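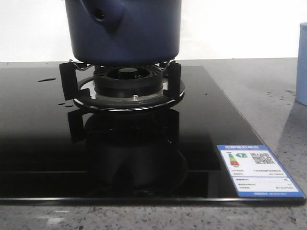
Kovis Kochstation KS
Automatisierte Gasherdbedienung für Betriebsküchen und Teeküchen mit Ausgabe

Stand der Seite: 2025-04-23

Wir verkaufen die Kovis seit März und werden seitdem gefragt, ob sie eine Küchenkraft ersetzt. Nein. Wer mit dieser Rechnung im Kopf auf die Seite gekommen ist, kann sich den Rest sparen oder liest gleich unten bei den Einschränkungen weiter.

Was die Station macht

Die Kovis setzt Töpfe auf einen vorhandenen Gasherd, regelt die Flamme über einen Stellantrieb am Drehknopf, rührt auf Wunsch um und nimmt den Topf nach Programmende wieder herunter. Der Hersteller spricht von »autonomem Kochen«. Wir halten das Wort für zu groß. Gewaschen, geschnitten, abgewogen und abgeschmeckt wird weiterhin von Hand, und wenn etwas überkocht, wischt auch ein Mensch.

Sinnvoll ist das Gerät dort, wo jeden Tag dasselbe aufgesetzt wird: Brühe, Reis, Teewasser in größeren Mengen, Hülsenfrüchte. Bei wechselnder Karte steht es nach unserer Beobachtung die meiste Zeit still, und irgendwann stellt jemand die Gewürze darauf ab.

Technische Angaben

Traglast am Greifer: 5 kg, Topf und Inhalt zusammen
Topfdurchmesser: bis zu 200 mm
Reichweite: 95 cm ab Sockelmitte
Topfform: flacher Boden, gerade oder bauchige Wand, fester Stielansatz oder Henkel
Herdtyp: Gas, Einzelbrenner mit Topfträger, Glas- oder Edelstahlmulde
Arbeitsplatte: Naturstein, Edelstahl oder Massivholz, eben
Steuerung: Cido Bedienteil mit Tasten, Menüs auf Deutsch und Englisch
Stromanschluss: 230 V, eigener Stromkreis empfohlen

Zum Durchmesser eine Anmerkung, weil sie in der Beratung ständig vorkommt: Gemessen wird an der weitesten Stelle, also am Bauch und nicht am Boden. Bauchige Töpfe fallen damit öfter heraus, als man denkt. Bitte vor der Bestellung nachmessen.

Was sich für die Leute am Herd ändert

In den Prospekten steht, die Beschäftigten würden »entlastet«. Beim Heben stimmt das. Wer bisher volle Töpfe vom Brenner zur Ausgabe getragen hat, tut das seltener.

Dafür kommt anderes dazu. Die Glasfläche muss vor jedem Durchlauf sauber und trocken sein, denn die Positionserkennung kommt mit Spiegelungen und Tropfen schlecht zurecht. Der Topfträger darf nicht verrutschen. Tassen und Lappen gehören aus dem Schwenkbereich. Das klingt nach Kleinkram, aber es ist eine andere Art zu arbeiten: Früher hat man den Becher im Vorbeigehen zur Seite geschoben, jetzt wartet die Station auf eine Quittierung, und wer quittieren soll, steht gerade am Kühlraum. In einer Kantine mit zwei Leuten pro Schicht merkt man das sofort.

Auch die Pausen verschieben sich. Bei offener Flamme muss eine eingewiesene Person im Raum bleiben, daran ändert die Automatik nichts. Wir raten dringend davon ab, die Station als Grund für eine dünnere Besetzung zu nehmen. Wenn es einen Betriebsrat gibt, sollte er vor der Bestellung am Tisch sitzen. Das Cido Bedienteil protokolliert Eingriffe mit Uhrzeit; die Funktion lässt sich abschalten, ist aber ab Werk eingeschaltet.

Lieferumfang

Arm mit Sockel, Greifer für Stiel und Henkel, Stellantrieb, Bedienteil, Spannrahmen für die Arbeitsplatte, Handbuch in Papierform. Töpfe und Kochmulde sind nicht dabei.

Zubehör

Espinoza Rührkopf, spülmaschinenfest. Für Brühe brauchbar, für Brei zu schwach.
Pesix Flammenwächter zum Nachrüsten. Pflicht, wenn die Mulde keine eigene Zündsicherung hat. Einbau nur durch den Gasfachbetrieb.
Spritzschutz für den Sockel - teuer für ein gebogenes Blech, man kommt aber auch ohne aus.

Einschränkungen

Keine Woks und keine Pfannen. Kein Frittieren. Kein Betrieb auf zwei Brennern gleichzeitig, auch wenn das Menü den Punkt schon anzeigt. Der Greifer ist nach 2.000 Hüben zu prüfen, die Backen sind Verschleißteile und werden nicht auf Garantie getauscht.

Preis und Probestellung

Die vierwöchige Probestellung kostet 1.715 Euro netto mit Anlieferung und Einweisung und wird beim Kauf angerechnet. Den Kaufpreis nennen wir im Angebot, er hängt vom Herd und vom Spannrahmen ab. Nehmen Sie die Probestellung in einer normalen Arbeitswoche und lassen Sie die Leute ran, die später damit kochen sollen. Deren Urteil ist uns lieber als das der Einkaufsabteilung, auch wenn die Station danach zurückgeht.

Lieferzeit auf Anfrage. Versand nur innerhalb Deutschlands und Österreichs.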